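Reporting on Courts and Police
Unit 4 handout: Public art, public employees and the newsroom

Reading for this unit: the Flosside mural file (course packet, pages 57 to 90). Bring the packet to class. We will work from the documents directly.

Background

In November the city of Flosside painted over a mural on the side wall of its old transit depot. The mural showed a line of people waiting outside a courthouse. The artist, Gaspard Le Goff, was also a city employee. He worked as a clerk in the records office and had painted the wall on his own time, with a permit from the parks department. The city said the permit had run out. Le Goff said he had asked for a renewal and had not received an answer.

Two local outlets covered the story. The Skavia Courier ran it on the front page as a free speech dispute. The Sukside Weekly treated it as a permit story and put it inside, next to the zoning notices. Both were accurate. Read them side by side and mark every sentence that rests on a single source.

Terms to know

Government speech: messages a public body gives in its own name. A city generally has wide room to choose these.

Private speech on public property: messages from a person or group using a space the government controls. The rules depend on the kind of space and on how the permit is written.

Employee speech: what a public worker says or makes. Courts ask first if it was part of the job. If it was not, they ask if it dealt with a matter of public concern, and then weigh that against the employer's interest in running its office.

Notes on the file

The permit is 23 lines long. Line 14 says the work may stay up "for the agreed period." No period is given anywhere in the permit. Neither outlet reported this in its first story.

The city received 142 written comments on the mural. The Courier quoted four, all in favor of keeping it. Ciarán Doherty, who edited the Courier piece, later told a journalism class at Lacroix College that he had picked the clearest ones and had not read the whole set.

Assignment

Write a news story of up to 600 words using only the packet. Attribute every claim about motive. Do not call the removal censorship in your own voice; if a source uses the word, quote the source. 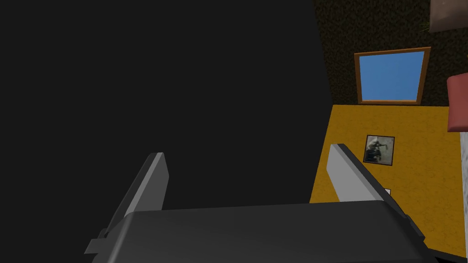
Attach a separate page listing the records you would request next and the office that holds each one. Stories are due at the start of the next class. Late work loses one grade step.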